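Teaching a robot to tidy up, one bedroom at a time
April 10, 2025 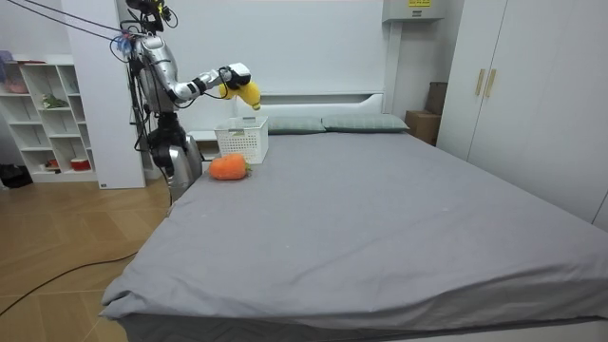
Solange Conceição has been trying to answer one question at Rukix for a while now: how few demonstrations can you give a humanoid before it stops understanding what "put the toys away" means? I called her expecting a lot of math and we mostly talked about bedding. Her team's method, Cordeiro, trains on short pieces of a chore and lets the robot work out the order by itself. The bedroom task has soft toys, a white plastic basket at the head of the bed and two pillows right next to it, and she says those pillows are the mean part. "A plush banana hanging from a gripper is easy," she told me. "Deciding that the carrot on the sheet is a toy and the pillow isn't – that took us weeks!"

The first version learned from 1072 full recordings, start to finish. The new one uses 600 clips, each under 15 seconds, and it does better on rooms it hasn't seen (I asked her to repeat that, and she laughed). "Long recordings teach it your habits. It learned that I always begin on the left, so it began on the left too, even if there was nothing there."

So what still goes wrong? Wrinkled sheets, mostly. The robot sometimes grabs a fold of fabric along with the toy, and then everything slides. She'd like better touch sensing in the fingers, and she's talking to Vindateck about that. Next up is Kistcombe, a test apartment where they'll try 10 layouts of the same room. "I want to move the basket to the floor," she said. "I have a bad feeling about the floor."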